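I had been meaning to get to the Hemthorpe open day for years, and every spring I managed to be somewhere else. So this time I put it on the calendar in January, in pen, and bullied my sister into coming along for the drive. Hemthorpe is a paper mill, and a small one. They make printing and drawing papers, they've been at it longer than anybody on my street has been alive, and one day a year they let people like me wander through and ask annoying questions.

It's 50 miles from my house, the last stretch of it on a road that follows the river so closely I stopped looking at the scenery and paid attention to the bends. We parked in a field. Wear boots if you go! I wore canvas sneakers and my socks were soaked before I even reached the gate.

The tours leave from the old rag loft, which still smells faintly of a linen closet. We got the second one of the morning, and our guide had worked the wet end of the machine for most of her life and talked about it the way some people talk about a difficult horse. The pulp goes in looking like thin oatmeal, and by the time it has been shaken, drained, pressed and run over the dryers you have something you could write a letter on. I knew that from books, but I had no idea how LOUD it was. My sister lasted two minutes before she went back for earplugs (they have a bucket of them by the door, take some).

My favorite part was the finishing room, where it's quiet enough to talk. They sort a lot of the heavier sheets by hand, holding each one up and giving it a little flick to hear how it rattles. I tried it and every sheet sounded identical to me. The batch on the bench that morning was lot 1064, a soft white meant for charcoal, and I came home with more of it than I can reasonably use.

There were stalls in the yard too. Lanasard had bookbinding thread and the nicest bone folders, and Bodport was showing marbling in a big shallow tray, with a line of kids that went clear back to the coffee van. I wanted a turn and was too embarrassed to push in front of a seven-year-old. Ebihara had brushes, and I stayed away from Ebihara because I know myself.

A few gripes. The signs are awful, and we walked around the boiler house twice looking for the restrooms. Lunch was one kind of soup. The shop takes cards, but the stalls mostly don't, so bring cash. And the last tour fills up early — we met a couple who had driven a lot farther than we had and missed it, which seemed a shame when a note on the website would have saved them the trip.

Tickets are $7 and kids get in free. If you want the demonstration where you pull your own sheet, sign up for it first thing, before the coffee. We didn't, and I'm still sore about it. Next year I'm going straight to that table, in boots, and my sister says she'll come too as long as I do the driving both ways.
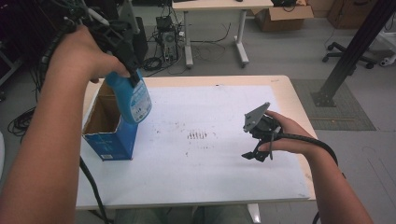 We took the long way home through the valley and stopped for pie, and I spent most of it reading the little swatch book they give you at the exit. There's a gray in there I should have bought. I've already emailed to ask if they'll mail me a few sheets.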